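Gumari household spelling list - README

Notes for the 3,211 word list we put together from the Skekham and Temevby letters. Written fast so people can start using it. Will tidy later, maybe in January.

What it is

A word list with old and local spellings on the left and a modern spelling on the right. All taken from handwritten household letters, shopping lists, recipe scraps and a few account books. Two towns only. Mostly kitchen, garden, weather, illness and money words, since that's what people wrote to each other about. Almost no place names, those are in a separate file (see Files).

Not a dictionary. No meanings given except where two words would get mixed up otherwise.

Files

words.csv - the main list, 3,211 rows
places.csv - 112 place names, same layout minus the part of speech column
letters.csv - one row per letter, 234 letters, with town, decade and who transcribed it
doubtful.txt - things we couldn't agree on, plain text, no real order
old/ - earlier versions, ignore unless you're chasing a change

Columns in words.csv

id - number, never reused. If a row gets deleted the number is gone for good
form - spelling exactly as written, capitals kept
modern - our best modern spelling, Canadian style (colour, neighbour, cheque)
pos - n, v, adj, adv, other. "other" is a bit of a junk drawer, sorry
letter - id that matches letters.csv
town - S or T
sure - 1, 2 or 3. 1 is sure, 3 is a guess
note - free text, mostly empty

Same form can turn up on several rows if it's in several letters. We did not merge them. If you want one row per form, sort on form and modern together, then drop repeats. Don't sort on form alone, you'll lose the ones with two readings ("bred" is both bread and bred).

How it was made

Letters read and typed by Iddrisu Baidoo (Temevby) and Sólveig Kvaran (Skekham). Each then checked the other's batch. Where they disagreed the row got a 3 and a line in doubtful.txt. Some 6 letters were left out completely because the ink had gone through the page and neither side could be read.

Long s typed as ordinary s. Thorn-looking y left as y. Crossed out words skipped unless the correction was itself a different spelling, in which case both are in.
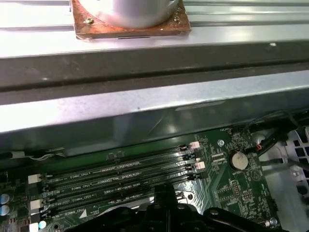 Spelling of trade and workshop words is the weakest part of the list. Letter writers used them seldom and copied them from bills, so you get one hand's guess at another hand's guess. "Skroo", "scrue" and "screw" all turn up for the small brass-coloured sort you see near the corner of the copper-brown plate, and one Temevby writer has "scrowe" for what we think is the same word (sure = 3). "Rail" is rale, rayl or raile. "Plate" gets mixed up with "plait" in both towns, check the note column before you count anything. If a workshop word matters to your project, go back to the letter.

Known problems

- Temevby rows have more 2s and 3s than Skekham rows. That's partly the handwriting and partly that Iddrisu is stricter. Don't read too much into it.
- The decade in letters.csv is often worked out from postage or from who was still alive. Treat as soft.
- Apostrophes are a mess. Straight and curly both in there. Should be fixed in the next verison.
- A handful of rows have a trailing space in modern. Strip before matching.
- Fish names. We know. One writer uses "gape" for any fish with its mouth open, as far as we can tell, and we left it as Gape with sure = 3.
- Accented letters come out as junk if you open the csv straight in a spreadsheet. Import as UTF-8 instead.

What to use it for

Searching old letters when you only know the modern word. Teaching transcription, it works well for beginners if you filter to sure = 1. Family history people have used the early version for recipe books and were happy with it.

Not much good for working out how people talked. Spelling is not pronunciation, and there are only a few writers behind most of the rows. Also not good for dating an undated letter, we tried and got nonsense.

Privacy

Family names and street numbers taken out of the note column. If you spot one we missed, tell Sólveig and it'll be pulled the same day if she can manage.

Changes

1.2 - places split into own file, 14 doubles removed, pos filled in for all Skekham rows
1.1 - sure column added
1.0 - first go, Skekham only

Corrections

Send the id, the letter id and what you think it should be. A photo of the word helps alot, with a line or two either side so we can compare the letter shapes. Several fixes in one message is fine. Temevby ones to Iddrisu, Skekham to Sólveig, places to either.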